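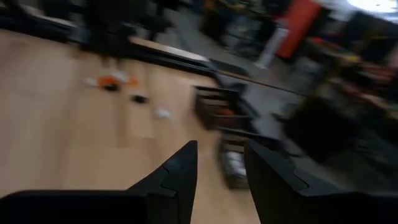 # Chapter 11: Lime Mortar in Masonry Repair

Masonry built before the widespread use of Portland cement was laid, in most cases, with lime mortar. The chapter covers how such mortar is identified, sampled and replaced. Structural grouting is treated in Chapter 12.

## 11.1 Compatibility

A repair mortar should be weaker and more permeable than the units it joins. Where the mortar is denser than the stone, moisture leaves through the stone face, and salts crystallize there. The face then scales. At the Nygård chapel, the south wall was repointed in hard cement and later lost much of its carved string course. Fagerlund and Hou mapped 451 damaged blocks on that wall; 99 of them required full replacement.

## 11.2 Sampling

Samples are taken from the full depth of the joint. Surface material often belongs to a later repointing campaign and must be bagged separately. At least 2 samples are needed for each building phase. Record the height, orientation and exposure of every sample before removal.

**Key terms:** binder, aggregate, carbonation, repointing, sacrificial mortar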